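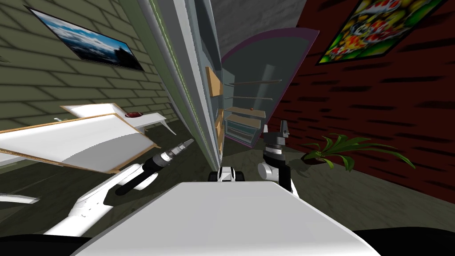
Can a robot tidy a living room yet?

Parts of one, slowly, and with a patient person standing by. I know that isn't the answer many of you were hoping for when you wrote in after the February talk (and what a lot of you did write in!), but it's as fair as I can make it.

Maëlys Ferrand, our speaker, spent most of the evening on how a machine practises long before it gets near anybody's real sitting room. It does its learning in a made-up one on a computer, with tables, shelves, a glass cabinet, pictures on the brick walls and even a potted plant on the floor. Two arms and a pair of grippers sound like plenty for putting things away, and then you think about what a shelf asks of you — reaching past the edge, letting go gently, not catching your elbow on the cabinet next door.

Her team at Ollia set their software 440 practice runs at a single chore, carrying a small dish from a table to a shelf. The early ones were dreadful, she told us quite cheerfully, and the later ones good enough to try on a real machine at the Stisten workshop. There it managed the job in 16 minutes, which my grandson could beat with his eyes shut, though he'd need asking five times first.

Shop floors are further along, as you might expect, with the same part arriving in the same place all day long. Homes are awkward. We leave things on chairs, we move the lamp, we buy a new rug.

Maëlys has kindly offered to come back and talk about folding and sorting laundry, a subject on which I have strong feelings. If you'd like a seat, please put your name on the list at the desk by 2/16/24 — there are only four places left, and the biscuits will be the good ones again.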